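Colour and the medicine bottle: end of module report

Lilian Biwott, Design for Health, group 2
Handed in 15/01/2019

1. What we wanted to find out

Short version – can people pick the right medicine faster if the bottle is coloured, and does it matter which colour. Pharmacies mostly hand out orange ones round here or white boxes. My gran has a row of orange ones and reads every label twice. That was the starting point really.

The brief from Hukley said pick one everyday object and change one thing about it. So we changed colour only. Same sort of bottle, white caps, see-through plastic so you can tell how many are left.

2. Background (short, ran out of words)

Orange is used to keep light off the tablets. Most of the sources say this and most of them stop there. Less on green and pink. The Turnen handout has a page on colour blindness which was more use than anything else I read, mainly becuase it made us drop red straight away. Red and orange side by side = no good for a fair few people.

Chaiyaporn did the reading on lids. Child-proof lids are a whole other topic and we left them out, see section 6.

3. Method

Seventy was the target for people, in the end we got 70 exactly after a last push in the canteen. Each person was told a colour and a use ("the green one is for the morning") and then had to go and pick it from a table a minute later. Then again with labels only, all orange bottles.

Timed on a phone. One person timing, one person resetting the bottles. Order swapped every time so nobody could just learn the spot.

Tablets were blank sugar ones from the Zerkham catalogue. Nothing medical in any of it. Ethics form signed off in November.

Budget was 104 pounds, mostly bottles and caps. Bought far too many caps.

4. Results

Colour beat labels. Not by loads but it did it every session. People went straight to pink, almost no dithering. Green was nearly as quick. Orange was slowest even in the mixed set, people seem to look past it, maybe because it's what they expect a pill bottle to look like.

Mistakes were more interesting than times:

– teal got called blue by some and green by others. We said "green" in the instructions and a few people stopped and asked which one was green. Should have used one word and stuck to it, or picked a plainer green.
– pale tablets in the pink bottle were hard to see from any distance. People tilted it to check.
– with labels only, people picked a bottle up, read it, put it down, picked up the next. Knocked a few over doing that.

5. What it means

Bottles at the back of the table are the real test, more than the front row. Close up anyone can read a label.

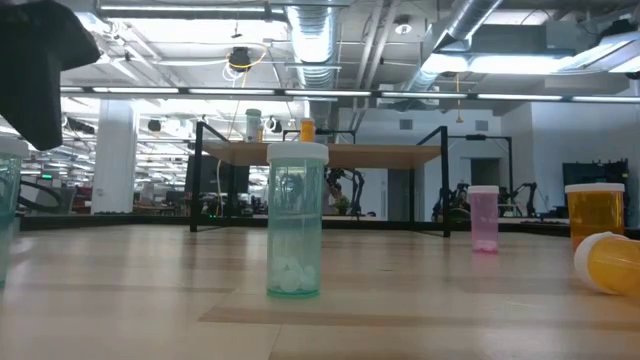

Distance does funny things to the green. Up close you get teal and a clear view of the level inside, further off it goes greyish and you're mostly going on the white cap. Orange holds its colour much better, even small and far away, even on its side. So orange is the easiest to spot as a bottle and the worst to tell apart from another orange bottle. Both true at once, took us a while to get that into one sentence.

For a shelf at home I'd say two colours, three at most. After that people have to remember a list and you're back to reading.

6. Problems / next time

Too many students, hardly any older people, and they're the ones who'd use it. Light in the room changed between sessions and we didn't note it down. Lids not tested at all. Also no test of pouring or opening, only picking.

Would like to try a shape on the cap as well as colour – a ridge or a notch you can feel. Made one in card, fell apart.

Word limit for the reflection is 400 so that's in the seperate file, along with the timing sheets and consent forms.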